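Ticket 692 - iMac won't get past gray progress bar, then random shutdowns
Status: Closed
Opened by: Olga Calado (front desk, Dranley)
Assigned: Clem Kerslake
Priority: Normal, bumped to High
Opened: 20 February 2024

Problem as reported

Olga's iMac stuck on startup. Logo comes up, bar goes to maybe halfway, sits there. She left it over lunch, same thing. Held power button, tried again, same. Third try it booted fine and she worked for an hour, then black screen, no warning. Booking sheets for the week are on the desktop and NOT on the shared drive (we've talked about this).

Asked for: machine back by Thursday if possible, and her files before that.

First look

Picked it up from Dranley myself. Customer bits in the bag: iMac, keyboard, mouse, power cord. No password written down, called Olga, got it over the phone.

Booted first time on my bench, of course. Ran 40 minutes with nothing wrong. Shut down, started again, stuck on bar. So it does it here too, good.

Unplugged everything except keyboard. Stuck again.
Safe mode - gets in, very slow.
Disk Utility, First Aid on the startup disk - says it's OK. Don't beleive it.
Diagnostics at startup - no issues found.

Files first

Before anything else, copied her user folder off in safe mode to the Grukport drive. Slow going. Two files wouldn't read, both in Downloads, both old installers. Desktop and Documents came over complete. Opened a handful of the booking sheets to check, all fine. Put a copy on the shared drive and told Olga, she's working off the spare laptop now.

Note from Olga, pasted in: "Got the sheets thanks. Laptop has no printer on it??"
Added printer remotely. Works.

Step 1 - Logs

Went through the logs for the black screen time. Nothing about a crash, entries just stop. Next entry is the boot after. Looks like power going away, not software falling over. But the stuck bar has disk errors all over it, same couple of blocks, retry, retry, timeout.

So I'm thinking two separate problems. Ragnvald says one. We'll see.

Step 2 - Disk

Ran a full surface scan overnight off an external boot drive. Came in to 9 bad blocks and the scan still crawling through the last part. Stopped it. Drive is the original spinning one, it's had a long life. Not worth arguing with.

Quoted Olga's manager (Liv Söderlund) for an SSD from Pliswood, which we had on the shelf. Approved same morning by email.

Step 3 - Swap

Screen off. Take the tape slowly on this model, bottom corners are the worst. Edvin helped hold the panel while I did the two cables. Old drive out, new SSD in, temp sensor lead moved across. Don't forget the sensor lead or the fan runs flat out forever, see the last one of these we did in January.

Did NOT stick the screen back on yet. Masking tape only until power question is sorted.

Clean install from the USB stick. Boots quick now. Restored user folder from Grukport drive, skipped the two bad installers. Mail came back in, fonts came back in, the label printer wanted its driver again.

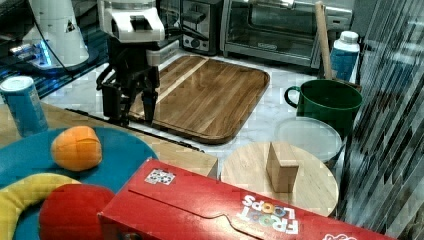
Step 4 - The shutdowns

Left it running with a load test on it. Four hours, no shutdown. Edvin left a video looping on it as well. Nothing. Left it overnight, still up in the morning.

Ragnvald's theory was the dying drive pulling the whole thing down. Mine was power supply. Neither of us had proof. Pulled the supply and had a look anyway, no bulging, no burn marks, connector seated. Put it back.

Then tried it with Olga's own power cord instead of the bench one. Should have done this on day one. Wiggled the cord at the back, black screen. Wiggled again on the bench cord, stays up. Tried hers again, black screen. Cord doesn't seat right, one of the contacts is loose in the plug end.

So - two separate problems. Sorry Ragnvald.

Binned her cord (cut the end off so it doesn't come back out of the bin). New cord from stock, Ekström, same length. Logged on the invoice.

Step 5 - Close up and test

Cleaned old tape off, new tape strips on, screen down. Checked for dust behind the glass first, there was some, blew it out, checked again.

Final tests:
Cold boot x5, all good
Restart x5, all good
Sleep and wake, good
Wi-Fi, Bluetooth, camera, mic, speakers, good
Fan normal speed at idle
Load test one more night on new cord, battery at 100 on the mouse, no shutdowns

Backup

Set up Time Machine to an external drive, hourly, first backup finished before it left here. Also set her Desktop and Documents to sync with the shared drive so this doesn't come up again. Showed her where the little icon is and what it looks like when it's unhappy. Liv wants the same done on the other front desk machine, separate ticket please, don't tack it on to this one.

Return

Dropped at Dranley Thursday before opening. Plugged into the wall direct, not the power strip under the desk, that strip is full and one socket is scorched. Told Liv to replace it. She's ordering one.

Spare laptop collected. Olga's saved files moved off it, then wiped.

Follow-up

Called the Monday after. Olga says no problems, "so much faster", asks why the icons in the dock moved. Walked her through dragging them back. The label printer prints slightly off to the left now, which it didn't before. Page size was set wrong in the new driver. Fixed remotely, she sent one through while I was on the phone, lined up OK.

Old drive: kept on the shelf with ticket number on it. Hold for 2 months then shred, Liv signed the form.

To do on our side
Order more tape strips, down to the last set
Put "test with customer's own cord" on the intake sheet - Clem
Edvin to update stock count for SSDs and cords

Closed by Clem. Reopen if it shuts down again, dont start a new one.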